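Broltside Bin Set: data card

Version 3, updated 4/14/24
Maintainer: Vittoria Benedetti

Summary

Broltside is a set of records about two gray bins and the things placed in them. It was put together for work on bin layout and surface wear. The set has 37 sessions in 4 folders, one folder per layout.

Layout

The bins stand one in front of the other on a dark charcoal textured floor. Names are given from the front: "front" is the near bin, "rear" is the one behind it. A light wooden board is on the left, and a pale wooden tabletop runs along the near side and the right. The board and the tabletop are not part of the work area and carry no labels.
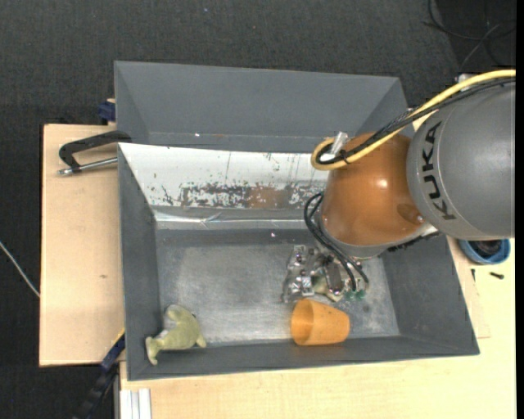 Floor wear is recorded for the front bin only. Its metal floor is scuffed, with cloudy marks and paler patches, and the faint sheen can change the apparent color of small items. Use the wear field before comparing colors between sessions. Walls slope and are labeled separately from the floor: left, right, front, back.

Fields

session: integer, 1 to 37
folder: macedo, genia, sovuda_a or sovuda_b
bin: front or rear
item_color: free text, lower case
hidden: 0 = in full view, 1 = partly hidden, 2 = mostly hidden
wear: free text, front bin only

Known issues

Pale items are sometimes entered as "cream" and sometimes as "green" in the macedo folder. Both values were kept. Items touching a wall are assigned to the floor in version 2 and to the wall in version 3, so the two versions should not be merged.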